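The Long Black Thing
by Gaëtan Besson
03/11/2025

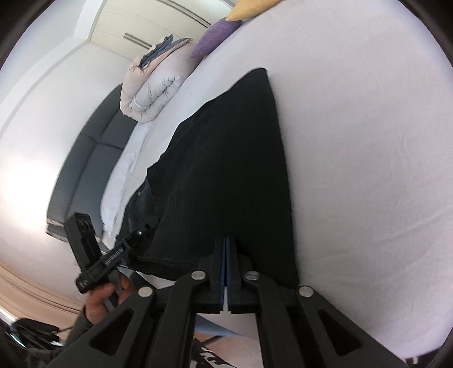

Fold run, bedroom set. Black garment on the pink sheet, both grippers in.

I got hired at Dromau to fold laundry, and I want to be clear that I put this on my résumé as "motion data specialist" and my mother still calls it folding laundry.

She's right, though! You hold a gripper in each hand, you go to somebody's bedroom, and you fold. Then you shake the thing out and fold it again. Somewhere upstairs a model named Koko watches all of it and tries to learn what you know, and what I knew in November was mostly how to be tired.

Matlala ran the study. Her idea was that Koko would learn more from bad folds than from good ones, as long as you kept going and fixed them. So half of us folded clean. The other half (me, obviously) had to botch it on purpose, a sleeve under, a hem crooked, and then work our way out.

"Don't act," she told me on the first day. "I can tell when you're acting."

"How do I mess up on purpose without acting?"

"Use the black one," she said.

Oh, the black one. It was long and narrow at one end and wide at the other, and it had layers that slid around on each other like they'd had a fight. Black on black, too, so half the time I couldn't tell a fold from a shadow. I'd pinch the hem with the right gripper, feel very good about myself, lift, and get only the top layer. Every time! I did 194 folds with that thing and I don't think I faked one mistake.

Astier was on the clean team. He did 435 in the same stretch, on towels. He used to lean in the doorway eating crackers and say, "Still on the same one?" and I'd say, "It's a process," and he'd go off and fold another towel.

Then came test day. They put Koko's arms over a bed and gave it a shirt it had never seen. The version trained on Astier's towels went first, and it was gorgeous right up until the collar slipped. After that it just kept folding the air where the collar should've been, very neatly, until Matlala hit stop. Out of 60 tries it saved 3.

Then mine. It grabbed the hem and got only the top layer. I wanted to crawl under the bed. But it stopped, let go, slid the left tip down flat against the cloth, and went back in a little lower, with this tiny wiggle before it closed.

"What's the wiggle?" Astier asked.

I looked at my own right hand. It was doing it, against my leg, the way I guess it does all day long.

"That's him," Matlala said, and wrote something down.

The shirt came out kind of lumpy. Koko shook it open and started over, and I sat on the floor and watched it go again.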